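Neuer Packplatz bei Jinitard: Die Schuhe fahren jetzt auf Grün

Gute Nachrichten für alle, die noch auf ihre Turnschuhe warten: Jinitard packt wieder! Ich war diese Woche in der Werkstatt in Brerkik, wo die gebrauchten und wieder hergerichteten Schuhe in den Karton kommen, und ich muss sagen, ich hätte den Raum kaum wiedererkannt. Im November stand ich da noch zwischen Kisten und Schnürsenkeln und habe beim Rausgehen einen Stapel Deckel umgerissen (Entschuldigung noch mal an alle Beteiligten). Jetzt stehen zwei beige Tische zusammengeschoben im Raum, und quer darüber läuft ein kleines Förderband mit dunkelgrünem Belag. Ich gebe zu, ich habe mich sofort ein bisschen verliebt.

Der Anlass ist schnell erzählt. Bei der Herbstsammlung sind so viele Schuhe abgegeben worden, dass der alte Ablauf, also Putzecke, Regal, Packtisch und dann wieder zurück zum Regal, schlicht nicht mehr ging. 90 Bestellungen lagen zuletzt auf dem Stapel. Jenő Borbély hat daraufhin vorgeschlagen, das Schleppen sein zu lassen und alles auf eine Linie zu bringen: vorne auf den Tischen der Karton, daneben das Band, und was fertig ist, geht gleich in die Versandkiste. Klingt nach großer Fabrik, ist aber Tischformat. Das Band passt mit Leichtigkeit auf die Platte, schmal und lang, mit silbernen Schienen an den Seiten, und der Belag glänzt, wenn das Licht von oben draufkommt. Für einen einzelnen Schuh reicht es prima, und mehr soll ja auch gar nicht auf einmal drauf.
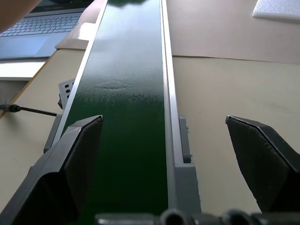 Rozália Illés fragt per Kommentar, ob die Schuhe darauf nicht verkratzen, sie habe nämlich ein Paar mit sehr empfindlichen weißen Sohlen bestellt und mache sich jetzt doch Gedanken. Und ob man die Schuhe nicht besser in einer Schale transportieren könne, wie am Flughafen.

Liebe Frau Illés, das mit den Schalen habe ich weitergegeben! Die Antwort aus der Werkstatt lautet: Man hat darüber gesprochen und sich dagegen entschieden. Die Schale müsste jedes Mal wieder zurück an den Anfang, und genau dieses Hin und Her wollten sie loswerden. Schuhe mit heiklen Sohlen bekommen auf Wunsch eine Lage Seidenpapier drunter, einfach bei der Bestellung dazuschreiben.

Was mir besonders gefällt, sind die Kartons. Jinitard hat lange alles genommen, was irgendwo übrig war, braun, schwarz, einmal kam bei mir ein Paar Sandalen in einer Verpackung für Winterstiefel an und rutschte darin herum wie auf einer Eisbahn. Jetzt gibt es eine feste Sorte vom Kartonhändler Balogh, weiß mit blauem Rand und Klappdeckel. Der Deckel hängt am Karton dran, und wer schon mal fünf Minuten nach dem passenden Oberteil gesucht hat, weiß, warum Yabsira Beyene mir davon erzählt hat, als hätte sie im Lotto gewonnen. Der Karton steht aufgeklappt auf dem Tisch, der Schuh kommt rein, der zweite andersherum dazu, Papier drüber, Deckel zu. Den Spruch mit der andersherum gelegten Sohle kann ich inzwischen auswendig, Spitze zu Ferse, Ferse zu Spitze, sonst geht nichts zu.

Ganz vorn in der Reihe sind übrigens die Leinenschuhe dran. Die leichten, flachen Modelle gehen am schnellsten weg, auch jetzt im Winter, was ich ja nicht verstehe (kalte Füße!), aber bitte. Lederschuhe brauchen länger, da wird noch gefettet und nachgesehen, ob die Nähte halten. Stiefel kommen zum Schluss, für die sind die neuen Kartons zu flach, und die größere Sorte ist noch nicht da. 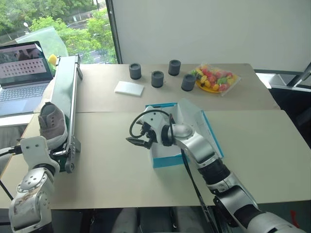
Grauer Leinenschuh auf dem grünen Band, der Karton steht schon offen.

Zum Tempo: 18 Paar an einem Vormittag waren mit dem alten Aufbau ein guter Schnitt, und diese Zahl soll auch erst einmal bleiben. Sointu Laaksonen will den neuen Packplatz in Ruhe einspielen, bevor irgendwer Rekorde ausruft. Sie hätte gern, dass jeder Karton gleich aussieht, wenn er zugeht, und dass kein linker Schuh mehr bei der falschen Bestellung landet. Ja, das ist passiert, und zwar Percy Alvarado, der im Herbst zwei linke bekommen hat und sie mit einem sehr höflichen Brief zurückschickte. Der Brief hängt jetzt in der Putzecke! Sein Ersatzpaar war eines der ersten, die in einem neuen Karton rausgegangen sind.

Ein bisschen umgewöhnen müssen sich alle. Früher konnte man sich von jeder Seite an den Tisch stellen und dabei wunderbar tratschen, nun hat die Sache eine Richtung. Die leeren Kartons sollen griffbereit bleiben, aber bloß nicht auf dem Band abgelegt werden, und die Kaffeetassen haben

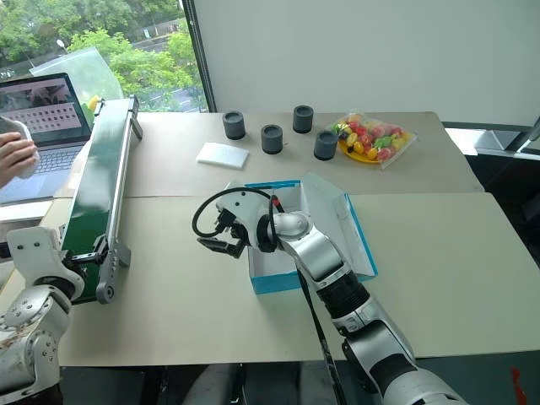 bei den Schuhen laut neuer Hausregel nichts mehr zu suchen. Da gab es wohl Murren. Ich habe mich sicherheitshalber mit meiner Tasse in den Flur verzogen und von dort aus weitergefragt.

Jetzt noch das Praktische, danach wurde ich in den letzten Tagen dauernd gefragt. Wer seine Schuhe noch vor den Feiertagen haben möchte, bestellt bitte bis zum 18.12.2024. Abholen könnt ihr wie gehabt im Laden von Gaver in der Unterstadt, dort liegen die Pakete 6 Tage und gehen dann zurück in die Werkstatt. Pro Haushalt sind höchstens drei Paar drin, damit für alle etwas bleibt. Nicht vergessen, die Größe mit anzugeben, und wenn ihr zwischen zwei Größen schwankt, nehmt die größere, gewaschenes Leinen fällt gern mal schmaler aus.

Schuhe abgeben geht im Moment nicht, das Regal ist voll bis oben hin. Im neuen Jahr wird wieder gesammelt, den Termin schreibe ich hier rein, sobald ich ihn habe. Und Kartons mit Klappdeckel nehmen sie gern zurück, einfach flach zusammengelegt bei Gaver auf die Theke legen.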